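EDIFÍCIO BRALLTON
Ata da assembleia extraordinária de condóminos

Aos 15 de junho de 2019, em segunda convocatória, reuniu a assembleia de condóminos do Edifício Brallton na sala comum do rés do chão. A primeira convocatória, marcada para meia hora antes, cumpriu a sua função habitual de permitir que as pessoas chegassem à segunda. Estiveram presentes ou representados condóminos com permilagem suficiente para deliberar, conforme lista de presenças anexa. A procuração do quinto esquerdo, escrita no verso de um talão de supermercado, foi aceite depois de se verificar que estava assinada.

Presidiu a condómina do segundo direito. Secretariou o condómino do primeiro esquerdo, que redige a presente ata por ter saído da sala no momento em que se escolhia o secretário.

Ordem de trabalhos
1. Leitura e aprovação da ata anterior
2. Elevador
3. Cheiros provenientes do restaurante Aoki
4. Revestimento da sala comum e do corredor
5. Ginásio Lasport: ruído e horários
6. Bicicletas, carrinhos e o vaso
7. Outros assuntos

Ponto 1. Ata anterior

Dispensou-se a leitura, por ter sido enviada a todos. O condómino do terceiro direito declarou não a ter recebido. Foi-lhe mostrado no telemóvel o correio que ele próprio enviara em resposta, com correções. Retirou a declaração e manteve as correções.

Onde se lia «discussão acesa» passa a ler-se «troca de impressões». A condómina do quarto esquerdo pediu que ficasse registado que, da sua parte, a discussão foi acesa. Fica registado. Ata aprovada por maioria, com a abstenção de quem não esteve na reunião e a de quem preferia não ter estado.

Ponto 2. Elevador

A administração apresentou a proposta da Zellolness para substituir a botoneira da cabina e afinar as portas, no valor de 935 euros, IVA incluído. Recordou que o elevador continua a parar no terceiro andar sem ninguém o chamar e que o assunto vem de duas assembleias atrás.

O terceiro direito informou que não tem nada contra, pois o elevador está sempre lá quando precisa dele. O quinto direito perguntou se, sendo assim, o terceiro andar podia pagar mais. Seguiu-se uma troca de impressões.

Perguntou-se se havia outros orçamentos. A administração respondeu que pediu mais um, a uma empresa que prometeu enviar um técnico e enviou um calendário de parede. O calendário está na casa do lixo e é bastante bonito.

O rés do chão direito lembrou que não usa o elevador. A presidente da mesa lembrou que o rés do chão direito lembra isso em todas as reuniões e que a lei e o regulamento já foram lidos em voz alta por esse motivo. Não se voltou a ler.

Posta à votação, a proposta foi aprovada. A despesa sai do fundo comum de reserva. Pediu-se à Zellolness que, durante os trabalhos, afixe um aviso com o dia certo, por a palavra «brevemente», colada na porta desde o inverno, ter perdido credibilidade.

Ponto 3. Cheiros do restaurante Aoki

A condómina do primeiro direito leu um registo dos cheiros que lhe entram pela janela da cozinha, com horas e uma coluna de observações. A leitura foi longa e, a partir de certa altura, abriu o apetite a parte da assembleia.

O representante do Aoki, presente a convite, explicou que os filtros da exaustão foram trocados na primavera e mostrou a fatura. Disse ainda que o cheiro a fritos das terças-feiras não pode ser seu, por o restaurante estar encerrado nesse dia. Fez-se silêncio. O segundo esquerdo quis saber se era proibido fritar na própria casa. Foi-lhe dito que não.

Ficou combinado que o Aoki prolonga a conduta até à altura prevista na licença, a expensas suas, até ao fim de julho, e que a condómina do primeiro direito continua o registo, agora com uma coluna para os vizinhos. O segundo esquerdo pediu para ver a coluna antes de ser publicada. Esclareceu-se que não será publicada.

Ponto 4. Revestimento da sala comum e do corredor

É o assunto mais antigo em aberto neste prédio, descontando o vaso (ver ponto 6). A administração propôs renovar o revestimento da sala comum e do corredor de acesso às arrecadações, num total de 146 metros quadrados. Quanto à cor, tinham sido recebidas por escrito as seguintes preferências: bege, areia, bege-areia, «qualquer uma menos bege» e verde-garrafa.

O bege foi afastado por sujar. O verde-garrafa foi afastado por lembrar uma repartição de finanças, argumento que o seu proponente, reformado das finanças, ouviu com dignidade. O terceiro direito defendeu que se deixasse tudo como está e se limpasse. Perguntado se se oferecia para limpar, passou a defender a substituição.

Foi então posta a hipótese de um cinzento-antracite mesclado, de textura semelhante à do feltro, que não entusiasmou ninguém e por isso mesmo reuniu consenso. A condómina do quarto esquerdo achou-o triste. O quinto direito disse que era uma arrecadação. A condómina respondeu que também há arrecadações alegres. Não foram dados exemplos.

Aprovado o cinzento por maioria. A colocação fica para setembro, e até lá pede-se que ninguém arraste móveis no corredor, pedido que a administração faz sem grande esperança.

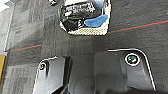 Ponto 5. Ginásio Lasport: ruído e horários

A Lasport, que explora a loja do gaveto, pediu autorização para abrir às seis da manhã. A assembleia recebeu o pedido com menos calor do que a Lasport esperaria.

O primeiro esquerdo, que por acaso secretaria, informou que dorme por cima da zona de pesos e que reconhece, pelo som da queda, os clientes habituais. Acrescentou que um deles tem melhorado. Defendeu que a abertura se mantenha às oito e que os pesos sejam pousados, operação que lhe parece fazer parte do exercício.

Ficou por esclarecer se o regulamento do prédio proíbe barulho antes das oito ou antes das nove – a página respetiva tem uma mancha de café exatamente sobre o algarismo. A administração vai pedir cópia à conservatória. A nova hora de abertura foi recusada, com voto contra do quinto esquerdo, por procuração, que é sócio do ginásio.

A Lasport ofereceu um mês grátis a todos os condóminos como gesto de boa vizinhança. Agradeceu-se. O terceiro direito perguntou se o mês podia ser convertido em dinheiro.

Ponto 6. Bicicletas, carrinhos e o vaso

Foi repetido que as bicicletas não podem ficar presas ao corrimão. O dono da bicicleta em causa explicou que está presa ao corrimão porque perdeu a chave do cadeado. Foi-lhe dado um prazo de 4 semanas para a encontrar, findo o qual a administração chama um serralheiro e lhe apresenta a conta.

Os carrinhos de bebé podem ficar debaixo das escadas enquanto houver bebé. O carrinho azul pertence a uma família cujo filho já vai à escola pelo seu pé, e deve ser retirado.

Quanto ao vaso do átrio, mantém-se a situação: ninguém o comprou, ninguém o quer, e sempre que é levado para a rua aparece de novo no átrio, regado. A assembleia tomou conhecimento. A proposta de o inscrever como parte comum foi recebida com risos e depois, pensando melhor, adiada para a próxima reunião ordinária.

Ponto 7. Outros assuntos

a) Quotas em atraso. O montante em dívida é de 704 euros e respeita a uma só fração, cuja identificação se omite por delicadeza. O terceiro direito disse que a culpa era do banco.

b) Campainhas. As etiquetas do segundo e do quarto andar continuam trocadas. Os moradores respetivos já se habituaram a receber as encomendas uns dos outros e não veem urgência. Os estafetas veem. A administração troca as etiquetas.

c) Luz da escada. O temporizador apaga-se entre o segundo e o terceiro andar a quem sobe a passo normal. Vai ser aumentado. O quinto direito recomendou que, enquanto isso não acontece, se suba cantando, como ele faz. Vários presentes disseram que já tinham dado por isso.

d) Limpeza das caleiras. Fica para antes das chuvas. A mesma frase consta da ata do ano passado, e a presidente pediu que desta vez se lhe juntasse um responsável. Ficou responsável a administração, com conhecimento ao quinto direito, que é quem apanha com a água.

Nada mais havendo a tratar, e havendo quem já estivesse de casaco vestido desde o ponto 5, foi encerrada a sessão. A presente ata vai ser enviada a todos os condóminos por correio eletrónico e, ao terceiro direito, também em papel, contra assinatura.

A presidente da mesa (segundo direito)
O secretário (primeiro esquerdo)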